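티켓 520번: 작업대 종이 덮개가 울고 파란 테이프 격자가 들뜸
접수: 2020-07-11
등록자: Kuldeep Bhatia
답변: Zlatko Softić (Clidasau 작업실 지원)
분류: 비품 / 작업대 표면
상태: 해결, 관찰 중

[Kuldeep Bhatia]
안녕하세요! 작업대에 크라프트지를 깔고 파란 마스킹 테이프로 칸을 나눠 쓰고 있습니다. 우선 이 방식이 정말 마음에 든다는 말부터 하고 싶어요. 물건을 어디에 뒀는지 칸으로 말하면 되니까 "그릇을 한 칸 앞으로"라고만 해도 다 통하거든요. 지저분해지면 종이만 갈면 되고요!

그런데 문제가 두 가지 있습니다. 깔고 며칠 지나면 종이에 잔주름이 생기고, 가로줄과 세로줄이 만나는 자리에서 테이프 끝이 살짝 일어납니다. 그릇을 밀어서 옮기면 바닥이 그 끝에 걸려요. 종이는 Uroro 롤지 폭 1,000 mm짜리, 테이프는 Menon 파란색입니다. 지난 4월에 깔았을 때는 이런 일이 없었는데 그때와 뭐가 다른지 모르겠어요.

지금까지 해 본 것:
- 일어난 끝을 손톱으로 눌러 붙임. 오후면 다시 일어남.
- 같은 자리에 테이프를 한 겹 더 붙임. 턱이 더 높아져서 도로 뗐음.
- 떼다가 종이 겉면이 같이 벗겨짐 (아까워라!)
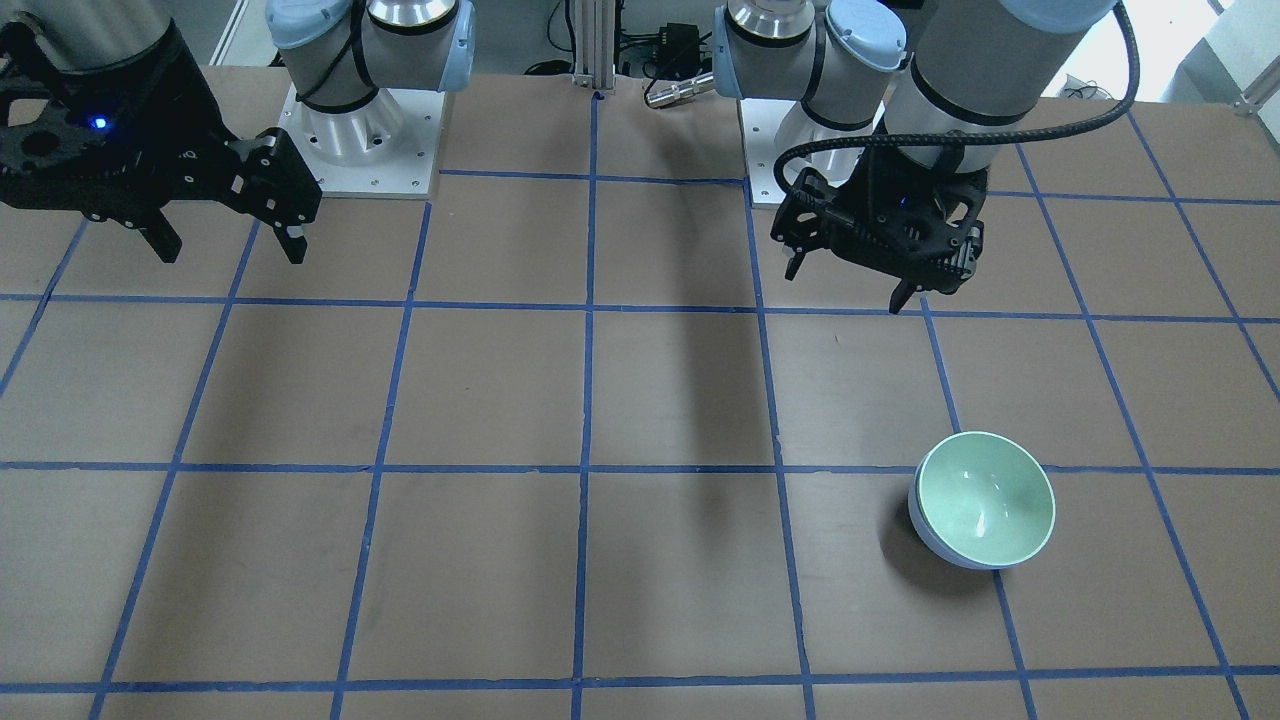

급한 건은 아니지만 다음 주에도 이 작업대를 계속 써야 해서, 종이를 통째로 새로 깔아야 할지 부분만 고쳐도 될지 알고 싶습니다. 테이프는 새 롤이 하나 남아 있어요.

[Zlatko Softić]
자세히 적어 주셔서 고맙습니다, 이런 티켓 너무 좋아요! 몇 가지만 여쭙겠습니다.

1) 종이를 깔기 전에 롤에서 풀어서 펴 두셨나요, 아니면 바로 까셨나요?
2) 종이를 작업대에 고정한 곳이 가장자리뿐인가요, 가운데도 있나요?
3) 테이프를 붙일 때 당기면서 붙이셨나요?
4) 종이를 깐 날 실내 온도와 습도를 혹시 기억하시나요?

[Kuldeep Bhatia]
1) 바로 깔았습니다. 마음이 급했어요.
2) 가장자리만요. 가운데는 격자 테이프가 잡아 주겠거니 했습니다.
3) 네, 팽팽하게 당겼습니다. 그래야 줄이 곧게 나오더라고요.
4) 온도는 23도였고 습도는 안 봤습니다. 비가 오던 날인 건 확실해요.

[Zlatko Softić]
답이 거의 나온 것 같아요! 제가 의심하는 건 3번과 4번입니다. 크라프트지는 습한 날 조금 늘어났다가 방이 마르면 도로 줄어듭니다. 테이프는 당겨 붙이면 원래 길이로 돌아가려고 하고요. 둘이 따로 움직이니 힘이 제일 약한 곳, 그러니까 테이프 끝과 교차점부터 들뜨게 됩니다. 4월에는 방이 건조했을 테니 표가 덜 났을 수 있어요.

잔주름은 그대로 두셔도 됩니다. 걸리는 건 테이프 끝이니 거기부터 손봅시다. 전체 교체 말고 한 줄만 먼저 시험해 보세요.

가. 제일 심한 가로줄 하나를 골라 천천히 뗍니다. 위로 잡아채지 말고 테이프를 접어 눕히듯 거의 수평으로 당기세요. 종이가 벗겨지는 건 대부분 각도 탓이에요.
나. 그 자리를 마른 천으로 닦습니다. 종이 가루가 꽤 나옵니다.
다. 새 테이프를 롤에서 넉넉히 풀어 잠깐 늘어뜨려 두었다가, 당기지 말고 위에서 내려놓듯이 붙입니다. 줄 맞추기는 긴 자를 옆에 대고 하시면 돼요.
라. 고무 롤러나 카드 모서리로 가운데에서 양 끝으로 문지릅니다. 교차점은 한 번 더!
마. 테이프 끝은 종이 위에서 끊지 말고 작업대 옆면까지 넘겨 붙입니다. 끝이 종이 위에 없으면 걸릴 일도 없습니다.

하루 써 보시고 결과 알려 주세요. Morner 고무 롤러는 비품장 둘째 서랍에 있습니다. 꼭 써 보세요, 손으로 누르는 것과는 비교가 안 됩니다!

[Kuldeep Bhatia]
해 봤습니다! 가로줄 하나 바꾸는 데 8분 걸렸어요. 눕혀서 떼니까 종이가 하나도 안 상하던데 왜 진작 이렇게 안 했을까요. 다음 날 아침에 보니 새로 붙인 줄은 그대로 붙어 있고, 손대지 않은 줄은 여전히 끝이 일어나 있었습니다. 차이가 확실해서 신이 나더라고요.

다만 하나 실패한 게 있어요. 욕심이 나서 세로줄 하나를 자 없이 붙였더니 뒤쪽으로 가면서 줄이 휘었습니다. 떼고 다시 했어요. 세로줄은 길어서 양 끝에 연필로 표시를 먼저 하고 시작하는 게 낫습니다.

작업대 사진 한 장 더 올립니다. 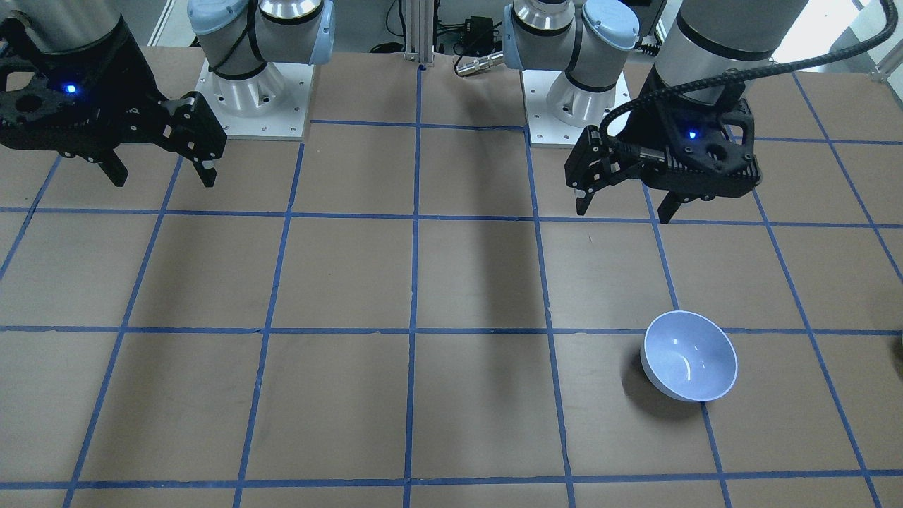

질문이 하나 더 있습니다. 종이를 새로 깔 때 칸과 칸 사이로 이음매가 지나가게 해도 괜찮을까요? 폭 한 장으로는 작업대를 다 못 덮어서 어딘가는 이어야 하거든요. 이음매를 테이프 밑에 숨기면 깔끔할 것 같은데, 거기가 또 들뜰까 봐 걱정입니다.

[Zlatko Softić]
와, 줄 하나로 이렇게 분명하게 나오다니 반갑네요!

이음매는 테이프 밑에 두셔도 됩니다. 저는 오히려 그쪽을 권합니다. 두 장을 겹치지 말고 맞대어 놓으세요. 겹치면 그만큼 턱이 생기고, 그릇처럼 바닥 굽이 있는 물건은 그 턱을 바로 탑니다. 맞댄 선 밑에 얇은 양면테이프를 먼저 깔고, 종이 두 장을 붙인 다음, 위에 파란 테이프를 덮는 순서예요. 파란 테이프만으로 두 장을 잡으려고 하면 얼마 못 갑니다.

그리고 새 종이는 쓰기 전날 같은 방에 펼쳐 두세요. 말린 쪽이 아래로 가게 두고 네 귀퉁이에 무거운 책을 올리면 됩니다. 비 오는 날은 되도록 피하시고요.

[Kuldeep Bhatia]
알겠습니다. 지금 종이는 아직 쓸 만하니까 테이프만 나머지 줄까지 바꾸고, 종이 교체는 장마 끝나고 할게요. 그릇은 이제 밀어도 새로 붙인 줄에는 안 걸립니다. 자꾸 밀어 보게 되네요 ㅎㅎ

[Zlatko Softić]
좋습니다! 상태를 해결로 바꾸고, 종이 교체하실 때까지 관찰 중 표시를 남겨 둡니다. 떼고 붙이는 순서는 비품 안내 페이지에도 옮겨 적겠습니다. 세로줄 연필 표시는 Kuldeep 님 의견으로 추가할게요.

내부 메모: 파란 테이프 재고 확인 필요. 롤러는 사용 후 둘째 서랍으로 반납.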